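Caltetti opens second parts counter in Cludport

CLUDPORT, December - Caltetti, the family hardware and fastener supplier, is opening a second trade counter in Cludport this month. Doors at 7 a.m., coffee till it runs out. Same stock as the Voicu store, same prices, more parking.

"People were driving 30 miles for one bolt," said owner Mwende Laizer. "Got silly. So we took the lease."
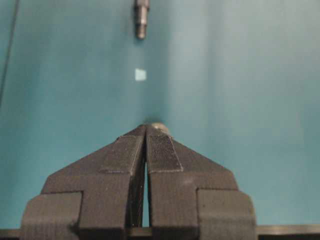

What's at the new counter

Loose fasteners by the piece or by the box. Pipe fittings, hose clamps, shelf brackets. Key cutting. Thread checks while you wait, no charge. Special orders in before noon normally land in 2 days, longer over the holidays.

Counter staff: 16 across both stores, most of them moved up from the warehouse. Jarmila Šťastný will run Cludport and is still hiring for Saturdays, so ask for her at the desk. 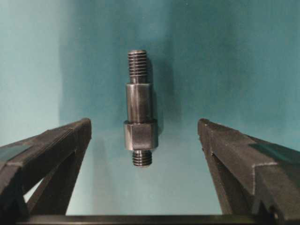
Odd parts are the bulk of the trade and customers are asked to bring the old one in wherever posible. A phone call saying "its a bolt, kind of long" does not get far. With a stepped stud like this one, threaded at the top and then a short plain neck, staff want the thread and every diameter before they go looking. Bags and labels are free.

Trade accounts carry over, no new forms. Wuradus card holders get thier usual discount at both stores.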